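Brirell Community Boards > Home & Hobby > General Computing
Thread: Repair the old tower or buy another refurb?

thampi_road
So my desktop has started shutting itself off in the middle of things. No warning, no blue screen, just click and gone. It's a plain office tower I bought refurbished from Ciscombe for 200 dollars, and it does everything I need, meaning spreadsheets, photos, and one very old genealogy program I refuse to give up. My brother-in-law says throw it out. I say a machine that turns on every morning isn't dead. Where would you all start? I'm okay with a screwdriver and not much else.

marlowe_bakes
How long does it run before it quits? If it's 10 minutes every time I'd think heat. If it's random I'd think power supply. Also when did you last clean it, and be truthful, we've all got cats here.

thampi_road
Random. Sometimes all afternoon, sometimes before my coffee's ready. Cleaned it in January with a can of air. No cats, one dog, sheds like crazy. Side panel's been off since lunch:
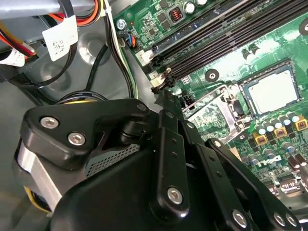
Side panel off, green board at the upper right.

Nothing smells burnt to me and I don't know what else I'd be looking for.

Gus in the Garage
Random shutoffs with no blue screen, I'd put my money on the power supply. They get tired. Borrow one if you can before you buy one, and check the connector first! A lot of the big-name office towers use their own odd plug and a regular supply won't fit. I learned that the expensive way, standing in my kitchen with a box I couldn't return because I'd already cut the zip ties.

pollyanna62
I'm going to be the grouch and side with the brother-in-law. You paid 200 for it. A supply is going to run you a chunk of that, then it'll be the drive, then the fan, and by summer you've bought the computer twice. Refurbs are cheap right now. Copy your files over and be done with it.

Gus in the Garage
Polly, we do this every time lol. The "then the drive, then the fan" thing almost never happens. I've had the same tower in my shop since my daughter was in middle school and she's married now. One power supply and one hard drive in all that time.

pollyanna62
And how many hours lying on the floor with a flashlight in your teeth, Gus? My Saturdays are worth something.

Gus in the Garage
I like the floor.

Sreekumar Nair
Before anybody spends a dime, please try the memory. Bad or badly seated memory can cause all sorts of random behavior. Unplug the tower from the wall, hold the power button in for a few seconds, touch bare metal on the case, then take the modules out and put them back firmly until both clips snap. If you have more than one, run on a single module for a day and then swap. It costs nothing and takes less time than reading this thread.

I'd also look in the event log. My wife's machine had 823 entries in there and I was ready to panic, but nearly all of them were a printer we gave away years ago.

marlowe_bakes
Seconding the reseat. Do push harder than feels polite, the first time I did it I was so scared of cracking something that I left one half in and got nothing but beeps.

thampi_road
Okay! Power cord's out, button held, dog shut in the bedroom. My event log has 2,444 entries so I win, Sreekumar. A lot of them say Kernel-Power, which sounds alarming.

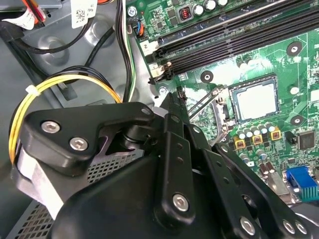
I'm going to do the one-at-a-time thing like you said and give it a full day on each, working on the Brurnosska side of the family tree while I wait. If it quits on me with both of them I'll go after the power supply next.

Sreekumar Nair
Kernel-Power there usually just means Windows noticed it wasn't shut down properly. It won't tell you why. Write down the times it quits, though.

pollyanna62
BACK UP YOUR FILES FIRST. I don't care who's right about the rest of it. If that family tree is only on the one drive I'm going to lose sleep.

thampi_road
It's on the one drive.

pollyanna62
Oh for heaven's sake.

Gus in the Garage
For once Polly and I agree. Put the modules back, get a USB stick, copy the tree before you do anything else. And does the genealogy program have an export? Mine makes a GEDCOM file, which pretty much any of the other programs can open. Do that plus the regular copy.

thampi_road
It does have an export, under a menu I've never opened in my life. Copying now. My brother-in-law doesn't need to hear about any of this.

marlowe_bakes
Label the stick! Mine is in a drawer with nine others that look just like it.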